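Vununham abre el plazo de ayudas para la rehabilitación de viviendas

15 de febrero de 2020

El Ayuntamiento de Vununham ha aprobado las bases de la convocatoria de ayudas para la rehabilitación de viviendas en el barrio de Troltside. 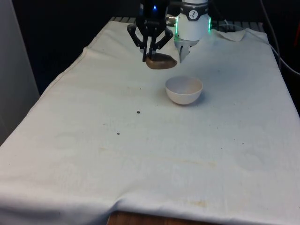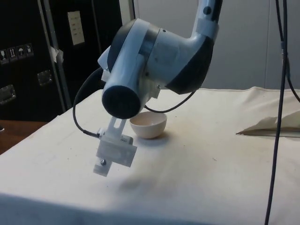
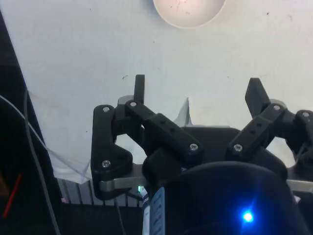
La dotación permitirá conceder hasta 1.960 euros por vivienda para la sustitución de ventanas, la mejora del aislamiento y la reparación de cubiertas. Podrán acogerse a ella los propietarios y los inquilinos con autorización escrita del titular.

Las solicitudes se presentarán en la oficina municipal de la calle Ndlovu, en horario de 9 a 14 horas, o a través de la sede electrónica. Deberán acompañarse de dos presupuestos -- firmados y con desglose de partidas -- y del certificado de empadronamiento.

Quedan excluidos los once inmuebles de la plaza Plarard, sujetos a un plan específico de conservación. El plazo finaliza el último día hábil de febrero y la resolución se publicará en el tablón de anuncios municipal.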